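Office partition

An office partition is a free-standing or clamped panel used to divide a large room into smaller working areas without building walls. It is one of the humblest pieces of furniture in working life and one of the most inventive, for a good partition has to be a wall, a noticeboard, a cable duct and a sound absorber all at once, and still be light enough for two people to carry down a corridor.

Construction

Most partitions have a rigid outer edge of steel, aluminium or timber around a core of board, foam or mineral wool. Fabric is stretched over the core and held in a groove with a plastic strip, so a worn cover can be replaced in minutes. The joints are where makers really show off. Early panels were bolted together, but later ones use hinges, hooks or a slotted post that accepts up to four panels at right angles. The Hevico post, a well-loved pattern among furniture fitters, locks with a quarter turn of a key and needs no other tools.

Height makes a remarkable difference to how a room feels. A low panel hides the clutter on a desk but lets seated neighbours talk across it. A middling one blocks the view when sitting and opens it up again on standing, and this is still the most common choice. Tall panels come close to making a private room, though they can throw deep shadows if the lights are badly placed.

Fabric

The covering is usually a plain weave in wool, polyester or a mixture of the two. It has to be open enough to let sound through to the core, yet tight enough not to sag. The mill at Seppälä became known for a hard-wearing wool cloth offered in 27 shades, and the colour cards are a delight – mossy greens, rust, a startling mustard. Grey outsold all the others put together.

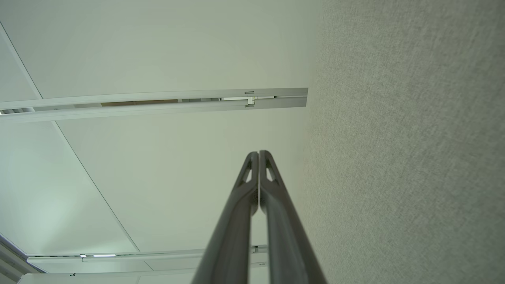 Wool also takes pins beautifully, closing up again once they are pulled out. Polyester is cheaper and easier to clean, and it fades less beside a sunny window.

Sound

Partitions soak up the higher parts of speech well and the lower parts hardly at all. Sound also travels over the top of a panel and bounces back down, so the ceiling matters as much as the panel does. When the Gotumora insurance office at Plerkemport was refitted, 189 panels were put in first and the soft ceiling tiles only came later. Staff noticed the tiles far more!

Reuse

Old panels have a lively second life. They turn up as display boards at flower shows, as changing rooms in village halls and as backdrops for school plays. Of the 300 panels cleared from a second Gotumora building, 227 were re-covered and put back to work, and the rest were stripped for their metal.

See also: Cubicle; Folding screen; Open-plan office; Suspended ceiling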